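The Puzzle That Ate My Summer

I bought my first packing puzzle because it was raining and the shop had a bench. I was in Uvstead for two nights in June, I'd forgotten my book, and a woman behind the counter named Clémence Leblanc saw me dripping on her floor and slid a tray of chunky colored blocks my way. "Put them all back," she said, and went off to make tea. I was still on that bench when she flipped the sign to closed!

If you've never met one, a packing puzzle is a base and a handful of odd-shaped pieces that all have to fit. That's the whole game. No story, no timer, no rules booklet in nine languages. I've since learned there are people who own hundreds of them and keep them in glass cabinets, and I used to think those people were a bit much. I have now cleared a shelf.
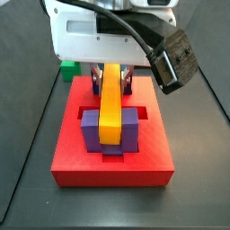
My favorite sets are the ones with a really thick base. Ehsan Tanoli, who designs puzzles under the name Tastlow and let me pester him for a whole afternoon, feels strongly about this too. A thin tray skates all over the table when you poke at it, he says, and a skating tray makes people cross before they've even started. Give him something solid like this red one, deep as a box, and he's happy. He also likes colors that argue with each other, and I'm with him – that long yellow bar standing up in front of the purple U is about as cheerful as a tabletop gets. He doesn't sand away every line, either. The faint diagonal ones across the top of the red are the sort of thing he'd run a thumb over and leave alone.

I asked him where a beginner should start, and he told me to ignore the big pieces. I didn't believe him. Everybody grabs the long straight one first (I certainly did) and drops it wherever it'll go, and then the awkward little crooked ones have nowhere to live.
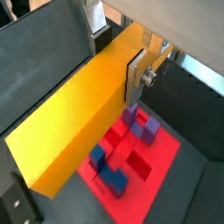
Crooked pieces are the ones I've come to love, mostly because they've humbled me so many times. You turn one over, you turn it back, you swear it was a different shape a minute ago. Yabsira Assefa, who runs the puzzle evening at the Moulin café, calls them "the relatives," as in, sort out where the relatives are sitting and the rest of the party takes care of itself. I think of her whenever I see a purple zigzag and a dark blue bendy one on the red like that, with the big yellow block hovering over everything. Her other tip is to look at the gaps instead of the pieces, so I'd be staring at that empty rectangle in the board and asking what wants to go in it.

Her evenings start at seven and are supposed to finish at nine. I went along meaning to watch and got home close to midnight, with blue chalk on my sleeve from the scoreboard and a borrowed puzzle in my bag. I still have it. Sorry, Yabsira – I'm two pieces away.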